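**Gosstead water network to be split into seven pressure zones**

Saturday, March 22, 2025

GOSSTEAD - The water department will begin dividing the town's distribution network into seven pressure zones next month, under a plan approved at this week's utility board meeting. The work is scheduled to last 16 weeks. Most customers will see a small change in pressure at the tap and no change in the source or treatment of their water.

Gosstead now runs as a single zone fed by gravity from the Kilari reservoir. Pressure at any address depends almost entirely on its elevation. Houses near the river receive far more pressure than they need, while streets on the north ridge fall below the department's own target during the early morning peak. Raising the level in the reservoir helps the ridge but adds stress to the older pipe at the bottom of the hill, where most of the main breaks in the department's repair log have occurred.

Under the new layout, each zone will have its own target pressure. Water will enter the lower zones through pressure-reducing valves, which hold the outlet side at a set value regardless of changes upstream. The ridge will be supplied by a booster station already built at the end of the Kilari transmission main. The station was finished in December and has been running in test mode, with its discharge returned to the reservoir.

Design work was done by Hayashi, the engineering firm that prepared the department's last master plan. Its report recommends closing existing boundary valves where possible and installing new ones only where a zone line crosses a main with no valve nearby. Three new vaults will be needed, all on the west side. Each will hold a main reducing valve and a smaller bypass valve for low flow at night, when a large valve tends to open and close too often to hold a steady outlet pressure.

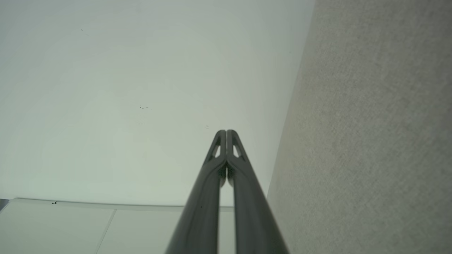
*Gripper fingers in dark gray, closed at the tips.*

The valves will be monitored with Flirnico, a logging system the department has used at its pump stations. Inlet pressure, outlet pressure and flow will be recorded at each zone entry and sent to the control room. If outlet pressure leaves its allowed band, the system raises an alarm and an operator decides whether to send a crew. Valve settings will not be changed remotely. The report advised against it during the first year, on the grounds that operators should first have a full set of seasonal demand data.

Leakage is the main reason for the project. Flow through a hole in a pipe rises with pressure, so lowering the pressure in the river district is expected to reduce losses without any repairs being made. Smaller zones also make leaks easier to find. With a meter at each zone entry, the department can compare the flow late at night, when legitimate use is low, against a baseline for that zone. At present it has only one figure for the whole town, and a leak must be large before it shows up.

The report lists two drawbacks. Closing boundary valves creates dead ends, where water moves slowly and chlorine residual can drop. Crews will flush these points on a fixed schedule, and sampling taps will be added at the ones farthest from a zone entry. The second drawback is reduced flow to hydrants close to a closed boundary. Hydrant tests will be carried out in every zone before its settings are made permanent, and the fire department will receive a revised map showing which boundary valves can be opened by hand in an emergency.

Some buildings may need plumbing changes. The department identified 200 properties in the lower zones where the planned pressure could affect fire sprinklers, rooftop tanks or upper-floor fixtures. Owners of those properties will be notified by mail and offered a pressure reading at the service connection before and after the changeover. Where a sprinkler system was designed around the present pressure, the owner will be asked to provide the design sheet so that the new value can be checked against it. No zone will be switched while a sprinkler review inside it is still open.

Homes with their own pressure regulator, usually found next to the main shutoff, should notice little difference in the river district. The regulator already limits pressure to the house and will simply have less work to do. On the ridge, where regulators were rarely installed, the department recommends that owners check the rating of older water heaters and flexible supply lines before the booster station goes into service.

Short periods of cloudy or discolored water are possible on the day a zone is switched. Reversing the direction of flow in a main can lift sediment that has settled over many years. Customers are advised to run a cold tap until it clears and to avoid washing light-colored laundry that day. Door hangers with the switching date will be left at each address in advance.

The order of work runs from the river uphill, with the ridge last. Vault excavation on the west side comes first and will require single-lane traffic during working hours. The zone map and the full Hayashi report can be read at the water department counter.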